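Kendham Electric Cooking Pot
Reviewed for the Plelby kitchen shelf by Po-yen Lui
Page updated Dec 29, 2025

Small electric pots are sold on big promises. Soup, rice, hot pot, pasta, oatmeal, steamed fish, all from one thing that plugs into the wall. We stock the Kendham and we think it earns its spot, but the box copy oversells it and we'd like you to know that before you order.

What it claims

The maker says it "replaces your stovetop." It won't. It has one heating base, and whatever you cook has to wait its turn. If you live in a dorm, a rented room or an office with a strict landlord, one pot at a time may be plenty. If you have a working stove, ask yourself what you'd really use this for. For most people the answer is hot pot at the table and noodles late at night.

The "nonstick-like" steel interior is plain stainless steel. We don't know what "nonstick-like" is supposed to mean. Eggs stick. Rice sticks if you walk away from it. Soup doesn't, and neither does anything else with enough liquid in it. Plain steel does have one real point in its favor, and the box barely mentions it: there is no coating to scratch, so a metal ladle is fine.

Power and settings

Rated at 1000 watts. There are 3 heat settings: warm, low and high. Low is the one to doubt. In our kitchen it pulsed between a hard boil and nothing, which is common with cheap thermostats, and a cream sauce didn't survive it. High does what you'd expect. A full pot of cold water came to a boil in 11 minutes with the lid on. The box says "rapid." Make of that what you like.

Warm is good for keeping broth hot between servings. We wouldn't leave food on it all afternoon, whatever the recipe booklet suggests.
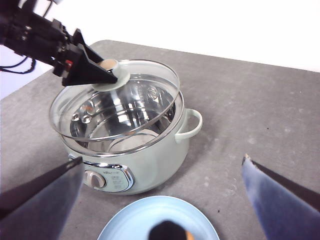

The recipe booklet deserves a word of warning too. It was clearly written for a bigger model, the Tsai, and the amounts were never changed. Cut the liquid by a third or you'll be wiping the counter. Skip the cheesecake.

Cleaning

Unplug it, let it cool, and wash the inside by hand. The pot and base are one piece, so it can't go in the dishwasher or sit in a sink full of water. Kendham calls this "easy care." White spots from hard water come off with vinegar. Burned rice takes an overnight soak and some patience.

Extras

The Skilleo steam rack is sold separately. It fits, but it sits low, and you'll be topping up the water for anything that takes longer than dumplings. A small metal rack you already own may work as well. Measure first.

Warranty and returns

Kendham covers the base for 11 months, an odd number they have not explained to us. We've asked since August. Our own return window applies on top of that, and we take back used pots as long as they are clean.

Cord is short. Plan on sitting near the outlet.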